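本と仲よく暮らすための、台所と作業机の小さな知恵

2020年7月29日 文:Hiretti暮らしの手帖係
シェア 42 コメント 10

梅雨がなかなか明けず、洗濯物も気持ちもなんだか湿っぽい毎日ですが、みなさんのおうちの本棚はお元気でしょうか。うちはといいますと、先日、久しぶりに下の段から児童書のシリーズを引っぱり出したところ、ふわっと、あの押し入れのような匂いがいたしまして、ああ、やってしまったなあと反省したところです。子どもが小さいころに何度も何度も読んで、もう卒業したと思ったら中学生になってまた読みたいと言い出した、そういう思い出のある本ほど、つい下のほうの、奥のほうにしまいこんでしまうんですよね。

そんなわけで今回は、本のお手入れの話をたっぷりと。専門の修復家さんがなさるような立派なことではなくて、台所の引き出しと作業机の上にあるもので間に合う、ごくふつうの家庭のやり方です。前に「絵本のべたべたの取り方を教えてください」というお便りをいただいていたのに、すっかりお返事が遅くなってしまいましたので、そのあたりもあわせて書きますね。

■匂いのついた本

まずは本棚から出して、風を通します。天気のよい乾いた日の午前中、窓を開けた部屋の日陰に、ページを扇のように開いて立てておくだけ。直射日光はどうか避けてください。表紙の赤や黄色は本当にあっという間に褪せてしまいます(うちの料理の本の背表紙は、もう何の本だったのか背中からは読めません)。

それでも匂いが残るときは、ふたのできる大きめの保存容器を使います。底に小皿を置いて、そこに重曹を山盛り、その横に本を立てて、ふたをして二、三日。重曹が本に直接触れないようにするのだけ気をつけてくださいね。わたしは小皿にお茶パックをのせて、その中に重曹を入れてしまいます。これなら容器をうっかり蹴飛ばしても粉まみれにならずに済みます。ええ、一度蹴飛ばしました。

コーヒーの出がらしがいいという話もよく聞きますけれど、湿ったまま使うとかえってカビを呼びますし、乾かしてもやっぱりコーヒーの匂いになるんです。それはそれで喫茶店に置いてある文庫本みたいで悪くないのですが、好みの分かれるところかと思います。

■表紙のべたべた、シールの跡

つるつるしたコーティングの表紙なら、水に浸して固く、これでもかというくらい固くしぼった布で拭いて、すぐに乾いた布で追いかけます。手垢の黒ずみはこれでずいぶん落ちます。落ちにくいところは、布の端にほんの少しだけ台所用の中性洗剤をつけて、あとからまた水拭き、から拭き。

古本についている値札のシールは、爪でカリカリやりたくなる気持ちをぐっとこらえて、ドライヤーの弱い温風をあててみてください。糊がゆるんできたら端からゆっくり、表紙と平行に寝かせるようにしてはがします。上に引っぱり上げると表紙の紙まで一緒に持っていかれることがありますので。残ったねばねばは、はがしたシールの粘着面でぺたぺたと叩くと、仲間同士くっついて取れてくれます。最後に消しゴムを軽くかければ、もう触ってもわからないくらいです。

コーティングのない、紙の手触りがそのまま残っている表紙やカバーには、水拭きも洗剤も使わないでください。こちらは消しゴム一本やりです。白いプラスチック消しゴムのまだ汚れていない角で、中心から外に向かって一方向に。練り消しがおうちにあれば、もっとやさしくできます。

■破れたページには、でんぷん糊と薄い和紙

これは声を大にして申し上げたいのですが、破れたページにセロハンテープを貼るのは、どうか、どうか思いとどまってください。貼ったその日はきれいなんです。でも何年かすると黄色く、茶色くなって、テープだけがはがれて糊の染みが残ります。わたしが小学生のころに直したつもりの童話集が、まさにその状態で実家から戻ってまいりました。

用意するものは、小学校で使うようなでんぷん糊、薄い和紙、細い筆、それからクッキングシート。でんぷん糊は小皿に出して、水を少しずつ加えてヨーグルトくらいのゆるさにします。

和紙は、はさみで切らずに、水をつけた筆で線を引いて、そこから指でそっと裂いてください。ふわふわの毛羽が出て、貼ったときに段差が目立ちません。破れ目の上に薄く糊をのせ、和紙を重ね、上からぽんぽんと押さえます。そのあとページの表と裏にクッキングシートをはさんで、本を閉じ、重しをのせて一晩。クッキングシートを忘れると隣のページとしっかり仲よくなってしまうので、これだけはお忘れなく!

和紙は文具店でも手に入りますし、わたしはPalaciosという近所の画材屋さんで、端切れを袋に詰めたものを100円で分けてもらっています。色が少しずつ違うので、古い紙には生成りの、新しい紙には白いのを、と選ぶ楽しみもあります。

■抜けてしまったページ

ペーパーバックや文庫本で、のどの部分からはらりと一枚抜け落ちてしまうことがありますね。あれは木工用ボンドで直せます。抜けたページののど側の端に、竹串の先でごくごく細くボンドをつけて、本をしっかり開いた奥に差しこみ、上下をそろえて閉じるだけです。乾くと透明になりますから、少しくらい見えても気になりません。

ただし、つけすぎは禁物です。はみ出たボンドは乾く前に竹串の背ですくい取って、やっぱりここでもクッキングシート。何枚もまとめて抜けてしまった場合は、まとめて角をそろえて、クリップで軽くとめてから背にボンドを塗り、乾いてから本体に戻すほうがうまくいきます。急ぐとたいてい曲がります。わたしはせっかちなものですから、うちには読んでいるうちにだんだん文章が斜めになっていくミステリーがあります。

■お茶をこぼしたとき

慌ててページをめくらないこと。濡れた紙は信じられないほど弱いので、まずは本を立てて、吸えるところからキッチンペーパーに吸わせます。それから、濡れているページの間に、10ページおきくらいの気持ちでペーパーをはさんでいって、湿ったら取りかえる。これを根気よく。

すぐに手当てができないときは、ジッパーつきの保存袋に入れて、口を少し開けたまま冷凍庫に立てて入れておくという手があります。波打ちがだいぶおさまりますし、カビの心配もひとまず先送りにできます。ただ、写真集のようなつやつやした紙の本はページ同士がくっつきやすいので、こればかりはすぐにペーパーをはさんであげてください。

仕上げは重しです。うちでは漬物石の出番なのですが、平らな板を一枚かませてからのせると、表紙に丸い跡がつきません。米袋もなかなか優秀ですよ。

■本棚の詰めかた

本は、指が一本すっと入るくらいのゆとりを残して並べます。ぎゅうぎゅうに詰めると風が通りませんし、取り出すときに背の上を引っかけて傷めてしまいます。取り出すときは、両隣の本を少し奥へ押して、出したい本の背の真ん中をつかむようにしてください。小さなお子さんにも、これを一度教えてあげると案外ちゃんと覚えてくれます。

棚の奥は壁から少し離して。それから、奥行きのある棚の奥に、牛乳パックを横に切って並べて台にすると、後ろの列が一段高くなって題名が見えるようになります。我が家ではTomskaの浅い木箱を伏せて使っていたのですが、今はすっかり牛乳パック派です。

除湿剤は棚の下の段に。水のたまるタイプは倒れると悲劇ですから、わたしはシート状のものを敷いています。Prororanceならぬ、Proranceという名前の除湿シート(いつも買い物メモに書きまちがえるんです)を使っていて、乾かせばまた使えるのがありがたいところ。新聞紙を敷くだけでもずいぶん違いますので、まずはそこからで十分ですよ。
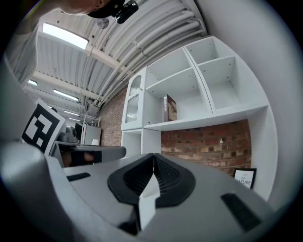
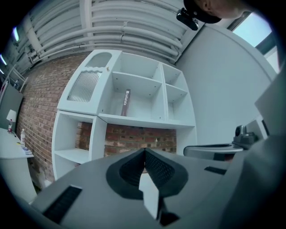
■ブックカバーは、家にある紙で

図書館から借りてきた本や、学校に持っていく本には、紙のカバーを一枚かけておくと安心です。包装紙、カレンダーの裏、パン屋さんの紙袋、どれもいいものです。紙袋は底を切り落として開き、アイロンの低い温度でさっとしわを伸ばすと、思いのほか品のよいカバーになります。

折り方は、まず本の高さに合わせて上下を内側に折ること。このとき、本の高さぴったりに折ると入れるときに表紙の角がつぶれますから、2ミリだけ余裕を見てください。それから左右の袖に表紙を差しこみ、余ったところは長めに残しておきます。袖が短いと、鞄の中でするっと脱げてしまうんです。

厚いファンタジーの上下巻などは、上巻と下巻を同じ包装紙の裏と表で包んでおくと、寝ぼけて夜中に手を伸ばしても間違えません。夏休みになると、うちの居間にはそういう紙カバーの本が積み上がって、中身が何なのか、包んだ本人にしかわからない状態になります。背に鉛筆で題名を書いておきましょうね、と毎年言っているのですけれど。

■しおりのこと

最後に、しおりをひとつ。お菓子の箱についている細いリボンは、捨てずに取っておくと重宝します。端がほつれるようなら、斜めに切って木工用ボンドを爪楊枝でちょんとつけて、よく乾かしてから本にはさんでください。金属のクリップ型のしおりはかわいらしいのですが、長くはさんだままにすると紙に跡が残りますし、湿気の多い時期には錆が移ることもあります。読みかけで長くお休みしそうな本には、薄い紙かリボンがいちばんです。

輪ゴムをかけて置いておくのも、できればやめておきましょう。夏の暑さで溶けて、表紙にぴったり貼りついてしまいます。もう貼りついてしまったという方は、無理にはがさずに、袋に入れて冷蔵庫で冷やし、固くなったところを指の腹で少しずつ転がすようにしてみてください。

9月には、傷みの進んだ絵本の背の直し方を書くつもりでおります。布テープを使うやり方と、古いハンカチを使うやり方の両方を試しているところで、ハンカチのほうは、まだ糊の濃さが決まりません。

最終更新:公開当日の夜(でんぷん糊のゆるさについて書き足しました)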